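Vorkthorpe Study Rooms – Furniture Replacement, Second Progress Report
Prepared for the Brondasier Fund by Hedvika Šimek

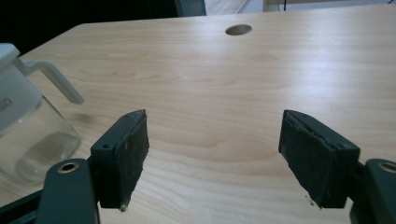 One of the desktops, with the cable hole toward the far edge.

1. Where we are

The grant covers 46 desks for the study rooms on the upper floor at Vorkthorpe. At the end of March, 37 were in place and in daily use. The remaining 9 are in the store downstairs, still wrapped, waiting for the electrical work in Room 2 to be signed off. All of the old desks have left the building except one, which the front office asked to keep for the mail.

The first report said we expected to finish both rooms in March. Room 1 was done on schedule. Room 2 was not, for the reasons given under section 3.

2. The desks

We chose the pale wood finish over the white one after trying a sample of each in the reading area. The white showed pen marks within days. The pale wood also shows marks, but they wipe off with a damp cloth and the grain hides the small ones. Readers who filled in the comment cards preferred it, mostly on looks.

The tops do pick up a shine when light falls across them. In Room 1 this bothered people sitting with their backs to the windows, so we turned that row to run the other way. It cost us a little aisle space near the door, and the door still opens fully.

Every desk has a round cable hole set in from the back edge. The old desks had none, and laptop leads used to run over the front and across the floor. With the new ones the lead drops through the top and down to the outlet. The holes came from Polák without covers. We had assumed covers were included, and on rereading the quote they are listed as an extra. For now the holes are open, and small things such as pen caps and erasers go down them. Staff pick these up during the evening cleaning. A set of covers for all the desks is priced at $200, and we would like to pay for it from the contingency line if the Fund agrees.

3. Delays

Two things held up Room 2. The floor outlets turned out to be on an old circuit that could not take the added load, and the electrician needed a second visit to run a new one. That visit has now happened. The inspection is booked for a Tuesday morning, before the rooms open.

The second problem was smaller. Part of the delivery came with the wrong leg frames, which were too low for the chairs we already own. Polák collected them and sent the right ones at no charge, but the exchange used up most of two weeks. We checked the height of each frame before signing for the new delivery and will do the same for anything that comes later.

4. Spending

The desks and delivery have been paid in full and came in at the quoted price. The electrical work went over the estimate because of the new circuit. Brastar, our landlord, has agreed to pay for that part, as it belongs to the building, and we have the agreement in writing. A copy is attached with the invoices.

Nothing has been drawn from the contingency line so far. The request for the cable hole covers would be the first.

5. Use of the rooms

Room 1 has been full on most weekday afternoons since it reopened. We have had to ask people to limit themselves to one desk – several were spreading papers over two – and there is now a sign to that effect by the door. Complaints about trailing cables have stopped. There have been a few about the chairs, which are old and outside this grant.

6. Next steps

Once the inspection is passed, the desks in the store can be carried up and assembled in a single day. We will close Room 2 for that day and keep Room 1 open. After that we will:

Fit the covers, if approved
Label the outlets by desk number
Put felt under the legs in Room 2, where the floor scratches easily
Send the final report with receipts

Please let us know about the $200 for the covers when you can. Polák will hold the price until the end of next month.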